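1/ Laundry thread, as promised to Nisha Pant and the two other people who asked. It covers folding stretchy striped things, mostly kids' clothes and swim stuff, and how I get them to stay folded.

2/ The worst ones have a gathered edge. A flat tea towel will do what you tell it. Anything with a scrunched waist or hem pulls itself back into a ball as soon as you let go.

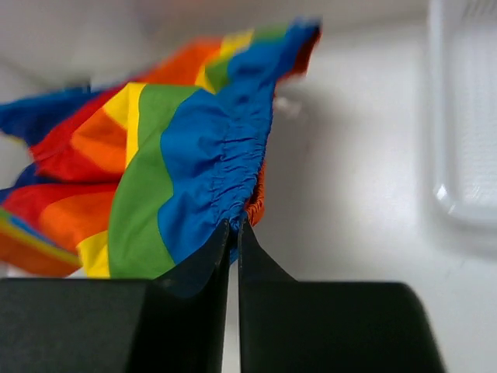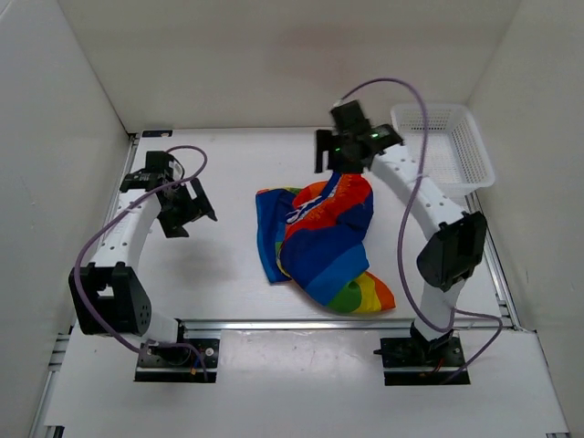 Rainbow stripes, both pictures. Nowhere near folded.

3/ Start by finding the gathered part, if there is one. On a busy stripe it's easier to feel for than to look for. Once you have it you know which end is which and you can shake the rest out.

4/ Shake it twice, hard, holding it by two corners of the band. Not by the middle. If you hold the middle the whole thing just hangs in a twist and you're back where you were.

5/ Lay it on something smooth. I used to do all this on the bed and the duvet grabs everything. A bare table is much better — the cloth slides and you can pull it square without lifting it.

6/ Stripes are a help here. Line up one colour with itself on both sides and the garment is straight. I go by the yellow when there is one, it's usually the thinnest and shows a wonky fold quickest.

7/ Check which way out it is before you start. With printed stripes the inside is often paler. If the colour goes right through, look for the seams instead. I've folded things inside out for years and only noticed when someone wore one.

8/ Then the fold:
- sides in to the middle
- plain end up towards the gathered end
- gathered end over the top and tucked under

Band last. If you fold the band first it springs open and takes the rest with it.

9/ Ramesh Chaudhary asked about ironing. No. Elastic doesn't like a hot iron and the creases come out when it's worn anyway. If something is badly crumpled I hang it in the bathroom overnight.

10/ Washing: I do bright stripes at 30, inside out, with other brights. Red is the one to watch in the first few washes. I keep new red things away from anything white until they've been through 3 times.

11/ Drying: flat or over a rail, out of full sun. We had a striped beach wrap from the market in Damau that was lovely in July and had one faded side by the end of the month. My fault, I left it on the line all week.

12/ Storage. I stand folded things on edge in a basket with holes in the sides. Air gets in, and you can see the colours from above without digging. Mine is 27 cm deep, which takes kids' sizes upright. Adult ones need one more fold.

13/ Don't pack the basket tight. If you have to push the last one in, the next person pulls it out and four more come with it. I leave a hand's width at one end.

14/ Shalini Sachdeva rolls hers and says it's quicker. It is quicker. I find rolls come undone in a drawer, but they're fine in a suitcase, so I roll for holidays and fold at home.

15/ Time: a full load of this sort of thing takes me 15 minutes, and a fair bit of that is turning sleeves the right way. Socks not included. I'm not doing a socks thread.

16/ Someone wanted to know about fitted sheets. Same idea as the waistbands, find the elastic first, but you need a bigger table than I've got. Sarla Pandey does them on the floor. I'll ask her to write it down.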